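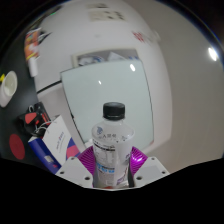 Home | News | Reviews | Opinion | Gigs | Contact

Small rooms should sell quiet tickets

Punddale has two places left where you can hear a band without a barrier between you and the stage. Both are having trouble, and both are trying to fix it by putting on louder nights with more drinks deals. I think that's a mistake.

I saw Baiba Krūmiņa play Kallent last December. She had a nylon-string guitar, one microphone and songs from her second record, Vanags. The room holds up to 300. It was close to full, and from the back wall I heard perhaps half of the words. The rest was people talking at the bar about their jobs. They had paid the same as I had, so I can't say they were in the wrong. The room had never asked them for anything else.

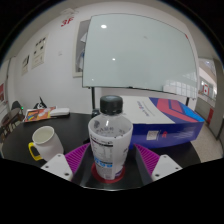 Grureck tried something different for its spring season. The bar closed during sets and opened in the breaks, and phones stayed in pockets. Regulars complained that the place would lose money on drinks. Some of that is fair - a small venue lives on its bar. But people will still buy something before the music starts. A clear plastic bottle of water with a screw cap can sit by your foot for a whole set and make no noise at all, and a venue can charge for it. Glasses and ice are the problem, along with the line for them.

The other complaint was that quiet nights are snobbish. I don't see it. A hall with 3,000 seats expects silence for an orchestra and gets it, and the cheap seats are as quiet as the good ones. Songwriters deserve the same chance in a back room.

Kallent could start with one night a month. Print it on the ticket, shut the bar for 40 minutes and see who comes back.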